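Nesma Ghoneim looks after the two-arm cell at Tunden, and she doesn't talk it up. "People ask if it runs itself," she says. "I check the finger screws every 8 hours it's on. You tell me."

The cable is her main complaint. It hangs near the wrist and catches on the table cloth, and the clips sold to fix that "lasted until July." She has gone through up to 74 of them.

Does a weekly re-zero help, as the manual claims? "Maybe. I've never seen proof – I do it anyway."

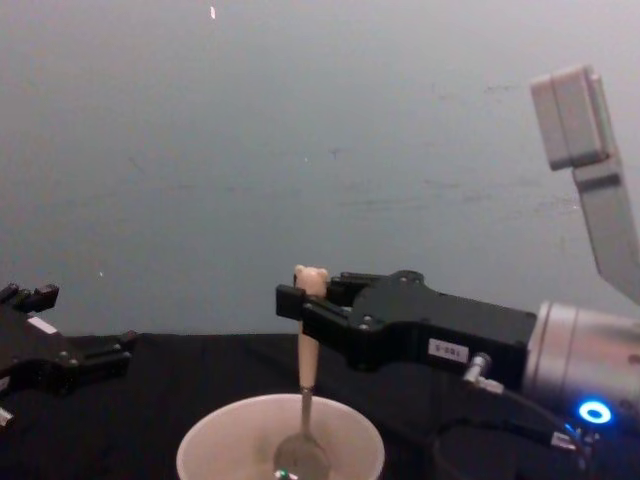
The right gripper on a spoon in a paper cup, the left one empty.

Her next job is swapping the left fingers. She expects to do it twice.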